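Olidov Vote Ledger, single seat and shared seat

Vendor: Olidov
Sold and supported by: Dikwood
Price: $300 a year, single seat
Runs in: any current web browser
Format: searchable database with export to spreadsheet

Olidov calls the Vote Ledger "the only tool that tells you how Congress will vote on foreign policy." We sell it, and we would like that sentence taken off the box. The Ledger tells you how members of Congress have voted, what they have put their names to, and what they have said in public about treaties, sanctions, arms sales and foreign aid. Whether they'll do the same next time is a separate question, and we have yet to see software from anyone that answers it.

We carry the product anyway. It's a decent piece of record keeping, it saves a good deal of clicking, and the people who buy it from us tend to renew. Please read the rest of this page before you order.

What you get

The core of the Ledger is a table. Each row is a bill, an amendment, a resolution or a public letter dealing with foreign affairs. Each column is a member. You can turn the table on its side and look at one member across many bills, or pick a country and see everything on file that touches it. Search is by plain words. It handles bill numbers, short titles and nicknames, and does fairly well with misspellings.

Letters are the part we like best. Members sign a great many letters on foreign policy, and the letters are scattered over press pages that get cleared out when a member leaves office. Olidov keeps its own copy of each one, with the full list of signers as first released and any names added later. If you have ever tried to find out who signed a letter about an arms sale six years ago, you'll know how dull that afternoon can be.

Cosponsor lists are kept with dates, so you can see who came on early and who joined once a bill was plainly going to pass. Withdrawals are marked too. That is public information, but it is a nuisance to line up by hand, and the Ledger puts it on one screen.
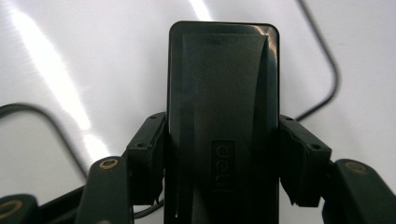 The export is plain and it works. You pick your rows and columns, press the button, and get a file that opens in any spreadsheet program with the dates as dates. We mention this only after trying the Căpraru export, where every date came through as text and had to be fixed one column at a time.

What it claims to do beyond that

Every bill page has a box at the top right called Outlook. It shows a number from zero to 100 and a colored bar. Olidov says the number is "the chance of passage, based on past behavior." We asked how it is worked out and were sent a 61-page manual, in which the method takes up less than a page. It gives weight to party, committee seat, past votes on the same country and "signals." Signals are not defined anywhere we could find. We asked again in November and were told the definition is under review.

Our advice is to switch Outlook off. The setting is under Display, third tab. A number with a colored bar next to it has a way of ending up in a memo, and once it's in the memo somebody up the hall will treat it as a fact. Foreign policy votes are a poor match for this kind of scoring to begin with. Many of them never reach the floor. Others pass by voice vote and leave no record of who wanted what. A sanctions measure may be folded into a huge spending bill, where a yes tells you that the member wanted the government to stay open and very little besides.

The same goes for the Hawk and Dove scale on the member pages. It runs on one line from left to right, as though every view on the rest of the world could be hung on it. A member may vote for sanctions in the hope of avoiding a war, and another may vote against them for the very same reason. The scale will put those two at opposite ends.

Coverage, and where it runs thin

Senate coverage is good. We checked 300 roll call entries against the published record before agreeing to sell the product, and the mistakes we found were small ones, mostly in the short summaries. House coverage is nearly as good for floor votes and noticeably weaker for committee votes, where entries can lag by a week or more.

Statements are the weak spot. The Ledger gathers them from official pages and press releases. It misses most of what gets said in interviews, at town halls and in hallways, and with a treaty fight the hallway is often where the news is. Statements are also tagged "for," "against" or "mixed" by a machine, and the machine doesn't cope with sarcasm or with the long windup that many senators favor before they reach the point. Read the full text. It is always one click away, to Olidov's credit.

There is nothing in here on what the other side of a negotiation is doing. If your work depends on what foreign parliaments have passed or promised, you'll need another source. The Stutent country files cover some of that ground, with the usual caution that several of those files haven't been touched in a long while and don't say so on the front page.

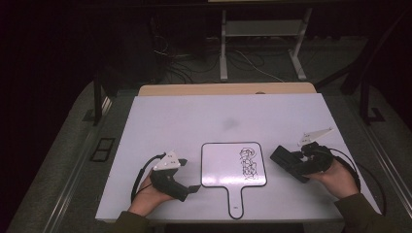 Alerts come by email. You can set them by bill, by member or by country. Set them narrowly. The country alerts fire every time the name of the country appears, and that includes resolutions honoring a visiting choir. We had alerts on for 20 countries during our trial and had turned most of them off by the end of the first week.

How it compares

Căpraru Monitor costs more and looks better. Its maps are handsome and its charts go straight into a slide. Underneath, the record is thinner. Letters aren't kept at all, and cosponsor dates are left out, so everyone on a bill looks equally keen. If your main job is giving talks, it may suit you. We don't stock it.

Stutent sells a lower priced tracker for classroom use. It covers major votes only and is updated at the end of each session. For a course on how Congress deals with treaties that's enough, and we tell teachers so even though it costs us a sale.

The free route deserves a fair hearing too. Roll call votes and bill texts are posted by Congress itself at no charge. A patient person with a spreadsheet can rebuild a good part of the Ledger for any one subject. If you follow a single bill or a single country, we think you should try that first and come back if you get tired of it. The Ledger begins to earn its price when you follow several subjects at once or have to look back over many years.

Who should skip it

Anyone looking for a forecast. Anyone who needs same-day committee votes. Anyone who wants a list of friends and enemies to print out; the member pages can be bent to that use, and we've seen it done, and the results age badly. Positions move, especially when the White House changes hands and a deal that was a disgrace in one year turns into a sensible first step in another.

Seats and terms

A single seat is for one named user. A shared seat lets a small office use one login, one person at a time, and costs another $300 on top of the single seat. We think that is too much for what is, in effect, a second password, and we have said so to Olidov. The price has not moved.

Terms are yearly. Renewal is automatic unless you cancel in writing before the last month. That clause is Olidov's and we can't strike it, but Dikwood will email you ahead of the date if you tick the reminder box on the order form. Tick it.

There is a two-week trial. It gives you full search but blocks export, and the export is the thing you ought to be testing. Write to us and we can have it unlocked.

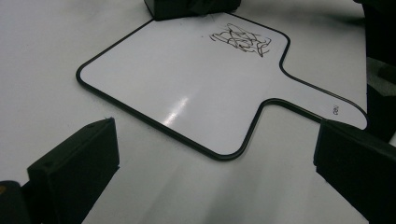

One subscriber wrote in to say that we are too hard on the Outlook box. In her office it is used as a tripwire: she doesn't care what the number is, only that it has moved, since a jump usually means a batch of new cosponsors or a statement she had missed. "I've never once quoted it to anyone," she added, "but I'd be sorry to lose it." She also thinks the committee lag has improved, and that we should test it again.

We did test it again after her note. Senate committee votes are now going up faster. The House ones are where they were. As for the tripwire idea, it seems a fair use of a bad number, though you can get the same thing by setting an alert on cosponsors alone, and that alert will tell you which names were added.

Common snags

Login fails after a password change: clear the saved password in your browser and type it fresh. The Ledger holds on to the old one.

Two members with the same last name show up merged: this happens with older letters. Report it through the Fix This link on the letter page. Repairs have taken a few days in our experience.

Vote totals don't match the official page: check for changed or corrected votes. The Ledger records the first posted total and adds corrections as a note at the foot of the entry, where they are easy to overlook. Go by the official page.

Exported file is blank: you have a filter on from an earlier search. Filters carry over between sessions and there is no setting to stop it.

Ordering

Orders go through Dikwood and are set up by hand during office hours, so don't expect a login within minutes. Tell us which subjects you follow. If the free sources would do the job, we'll write back and say so.

Page last checked Thursday, February 10, 2022.

Contact Dikwood | Terms of sale | © 2022 Dikwood. All rights reserved. | Back to top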